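Start with the potatoes out of the fridge. If yours live in there, move them to a dark cupboard the day before you plan to make rösti, and your evening will go so much better!

I've been making rösti in a cast iron pan for years now, and I still get a little thrill every time I flip one and the bottom comes up the color of a violin. It's potatoes, fat and salt. You don't need a fancy pan, you don't need a mandoline, and you don't need a Swiss grandmother (though I'd happily borrow one). This page is how I do it at home, including the parts I got wrong for a long time.

## What you need

- 989 g waxy potatoes (that's what my usual bag weighs once I've pulled out the two smallest ones for soup - a kilo is fine)
- 3 tablespoons clarified butter, plus a bit more for the second side
- 1 teaspoon fine salt
- Black pepper
- A 10-inch cast iron or carbon steel skillet
- A box grater
- A flat plate or lid that's wider than your skillet

Waxy potatoes hold their shape and give you separate, tender strands. Floury ones taste great but they slump in the middle. If all you can find is an all-purpose yellow potato, go ahead and use it, you'll be very happy. I buy a small yellow one called Flilline from the market stall near me, and when the stall runs out I go back to whatever the supermarket has in the net bags.

## Step 1: Boil them, but only part of the way

There are two schools here. Raw-potato rösti is crunchier and a bit wilder at the edges. Parboiled rösti is creamier inside and much easier to flip. I want you to start with parboiled!

Put the potatoes in a pot, whole and unpeeled, and cover them with cold water. Salt the water. Bring it to a gentle boil and cook until a knife goes in easily for the first half inch and then meets real resistance in the middle. For egg-sized potatoes that's 10 to 12 minutes after the water boils. Bigger ones take longer, so try to pick potatoes that match.

Drain them and let them sit in the colander until they stop steaming.

## Step 2: Chill

Into the fridge, uncovered, overnight if you can. Four hours is the least I'd try. The starch firms up as they cool and the strands come off the grater clean. I skipped this for my whole first year and ended up with mashed potato pancakes (tasty, but you couldn't call them rösti with a straight face).

## Step 3: Peel and grate

The skins slip off cold potatoes with a small knife, almost in one piece. Use the coarse side of the grater and push in long strokes, end to end, so you get long strands. Short strands make a crumbly cake.

Toss the pile lightly with the salt and pepper. Use your fingers, and keep it loose. No egg, no flour!

## Step 4: Get the pan right

Set the dry skillet over medium heat for three minutes, then add 2 tablespoons of the clarified butter. Drop in a single strand of potato. If it sizzles right away and keeps sizzling, you're ready. If it sits there quietly, wait. If the fat smokes, pull the pan off the burner for a moment and turn the heat down a notch.

Regular butter works if you mix it half and half with a neutral oil. On its own it'll brown too fast and taste bitter by the time the potatoes are done.

## Step 5: Fill and shape

Tip in all the potato and spread it out with a spatula. Stir it once or twice in the first minute so that every strand gets a little fat on it, and then stop stirring for good. Press the top down gently and tuck the edge in all the way around, so it looks like a thick round cushion. Run the last tablespoon of butter around the rim and let it trickle underneath.

Turn the heat to medium-low. Now leave it alone for 15 minutes. You'll want to peek. Give the pan a shake instead - when the whole cake slides as one piece, the crust has formed.

## Step 6: The flip

Lay the plate upside down over the skillet. Oven mitts on both hands, one palm flat on the plate, the other hand on the handle. Turn it over in one smooth move, away from your body, over the counter. Lift the pan off and admire your work!

Add a small knob of butter to the pan, slide the rösti back in with the pale side down, and give it another 10 to 12 minutes.
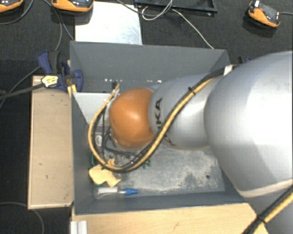
Visser wrote in to say that raw potatoes are the only way to go, that parboiling makes the crust too polite, and that a good squeeze in a dish towel fixes all the wetness people complain about. I tried it again after reading that, and the crust really was louder! If you go raw, squeeze hard, keep the cake under an inch thick, and give each side five extra minutes on lower heat. I still like the creamy middle of the other kind better, but I'm making both now.

## If something goes wrong

**It stuck.** Take the pan off the heat for two minutes and try the shake again. A crust will often let go by itself as it cools a little. Next time, give the pan longer to heat.

**It broke in the flip.** Push the pieces back together in the pan and press down. The second side will glue most of it, and you can serve it with the good face up.

**Dark outside, cold inside.** Your heat was too high. Slide it onto a baking sheet and finish it at 350°F for 10 minutes.

## Extras I love

- 100 g grated hard cheese, scattered between two layers of potato. Keep it away from the edge or it'll weld itself to the iron.
- A small onion, sliced thin and cooked soft beforehand, then mixed in with the strands.
- A fried egg on top, with the yolk still runny.
- Applesauce on the side, cold from the jar.

Leftovers keep for two days in the fridge. Cut them in wedges and warm them in a dry skillet, crust side first, on medium-low with the lid off.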